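Section 3. Clearing and Wiping the Tabletop

The Padorer table arrived in a box with a promise that it would stay white. It will, if you help. Read this section before the first spill, as the second one tends to follow closely.

Before you start

You need a soft cloth, a bowl of lukewarm water, a drop of dish soap and somewhere else to put everything. The last item is the one most households lack.

3.1 Clearing

1. Take off cups and mugs first, full ones before empty ones.
2. Lift plates straight up. Do not slide them. Grit under a plate will leave a fine gray arc that you will then try to blame on the manufacturer.
3. Cap or retract all pens. Ink left on the top longer than 15 minutes needs the stain procedure in 3.3.
4. Move paper and envelopes to a dry surface. Open the ones you have been avoiding, or don't; the table has no opinion.
5. Pick up fabric last and shake it out over the floor, which you were going to sweep anyway.

Note: Dark textiles can shed lint and, when damp, dye. Do not leave them on the top overnight.

3.2 Wiping

1. Wet the cloth, then wring it until it stops dripping.
2. Wipe from the far end toward you, in straight passes.
3. Dry at once with a second cloth — your sleeve does not count.

CAUTION: No scouring powder, no bleach, no steel wool. Damage from these is not covered, and our repair desk can tell.

3.3 Stains

Ink and coffee come off with Demau cleaner (part no. 214). Leave it on for 3 minutes, then wipe and dry. Repeat once. If the mark survives, put a plate on it.

Questions go to Selim Avcı at Candari customer service.

Clearing goes faster when every item has a place to go before you lift it. Start on whichever side has the least on it and work toward the worst. With a table like the one below, that means dealing with the pen and the brown envelope on the right, then the glass plates and the mug, and leaving the crumpled navy cloth for the end, as in step 5. Push the chairs back before you wipe, or you will be reaching over them. 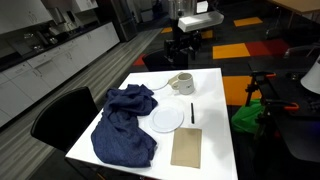
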